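Steam Night Returns in September

The shared kitchen on Marín Street opens again for evening cooking in September, and the first session is given over to steamed buns.
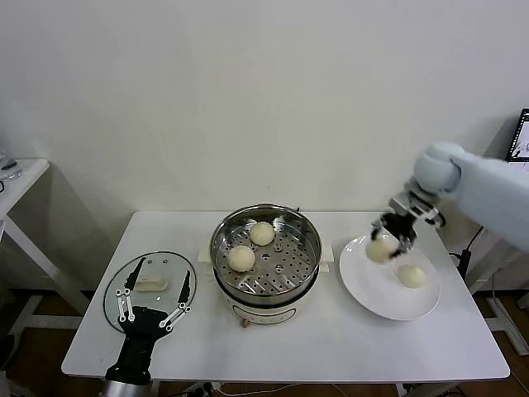
Registration opens at noon on the first of the month and closes when the class is full. We take 20 people per session. Last year the list filled before dinner time, so if you want a place, sign up early. The fee covers flour, fillings and tea. Members of the Rondberg Food Circle pay nothing for their first class of the season.

Mostafa Fawzy will teach again. He ran the bread evenings in the spring and has baked for a living for most of his adult life, first in a hotel and later at the Zurari bakery, where he still works the early shift. He asked us to print some notes ahead of the class, partly for people who can't get a place and partly so that those who can will have tried it once at home. What follows is taken from his handouts, with a few changes for length.

The dough

Use plain all-purpose flour. Bread flour works, but the buns come out chewy, and most people who say they don't like homemade buns have been eating ones made with bread flour. Cake flour mixed half and half with all-purpose gives a softer, whiter bun that tears easily and doesn't hold a wet filling well.

The dough should be a little stiffer than you expect. If you are used to pizza dough it will feel dry for the first few minutes. Keep kneading before you add any water. A wet dough spreads sideways in the steamer and gives you something flat. Sugar goes in with the yeast, a spoonful or two, and a small amount of oil goes in last. Salt is optional. Mostafa leaves it out of plain buns and puts a pinch in filled ones.

Knead until the surface is smooth. By hand this takes longer than people want it to. If you have a mixer, run it on low and stop when the dough cleans the bowl.

Rising

There are two ways to do this and both have their defenders. The older way is to let the dough rise in the bowl until doubled, punch it down, shape it, and let it rest again before steaming. The short way is to shape the dough right after kneading and give it one rise only. The short way makes a finer, tighter crumb and a smoother skin. The long way tastes better. We will make both in class and people can decide.

The second rest is where most batches go wrong. A bun that is ready feels light when you pick it up, and a finger pressed gently into the side leaves a mark that fills in slowly. If the mark springs back at once, wait. If it stays put, the dough has gone too far. You can knead it down and shape it again, though the flavor will be a bit sour.

Kitchens in Rondberg run cold by the end of September. An oven with only the light on is usually warm enough. Do not turn the oven on and then off again and hope for the best, as at least one of us has done.

Shaping

For plain round buns, press each piece of dough flat, fold the edges into the middle several times, turn it over and roll it under a cupped hand until the top is tight. Bubbles under the skin should be pressed out or popped with a toothpick. Leave them and they turn into blisters.

For filled buns, roll each piece into a circle with thin edges and a thicker middle. The filling should be cold. Warm filling melts its own fat into the dough and the pleats won't stick. Start with less filling than you think you need and add more once your hands know the motion. Pleating is hard to explain on paper and there will be time for it in class.

Steaming

Line the tray with squares of baking paper or cabbage leaves, or brush it lightly with oil. Leave room between the buns. They grow, and two that touch will tear when you pull them apart.

Mostafa starts his over cold water, with the heat at medium, and counts from when the steam begins to show. Other cooks put the buns in over water that is already boiling. The cold start is more forgiving if the dough is slightly under-risen, and it is what he suggests for a first attempt. If you are starting from boiling, be sure of your rise.

Small buns need less time than large ones, and meat fillings need more time than sweet ones. Cut one open before you serve a meat batch. Don't lift the cover while they cook - the temperature drops and the tops can wrinkle. When the time is up, turn off the heat and leave everything closed for a few minutes before you open it.

Water dripping from above is the other cause of wrinkled, spotted tops. A bamboo steamer soaks it up. With metal or glass, wrap the cover in a thin dish towel and tie the corners on top, well clear of the heat.

Keeping and reheating

Plain buns keep a day on the counter in a closed bag and freeze well after that. Cool them fully first. Reheat by steaming from frozen. A microwave will do it if you wrap the bun in a damp paper towel, but eat it right away, before it goes hard. Stale ones can be sliced and fried in a little oil, which some people in the spring group said they liked better than the fresh.

What to bring

An apron, a container with a lid for taking buns home, and a rolling pin if you have a small one. The kitchen has large pins that are fine for bread and clumsy for this. Please tell us about allergies when you sign up. The fillings planned so far are pork and scallion, red bean, and a cabbage and mushroom one with no meat or egg. All of the dough contains wheat, and we can't offer a gluten-free version in this class.

Doors open at 5:30. Enter from the side on Zikislow Lane, as the front entrance will be locked after office hours. Bicycles can go in the yard.

Other news from the kitchen

The spring raffle brought in 2,000 for the equipment fund. It has paid for the repair of the big oven, and the rest is set aside for a second sink. Thanks to everyone who bought tickets.

The recipe lending shelf now holds 61 books, and several are overdue. If you have the blue dumpling book, please return it before the first class. People have been asking for it.

October's session will be on pickles. We need clean jars with lids that fit, any size, and they can be left in the crate inside the side door.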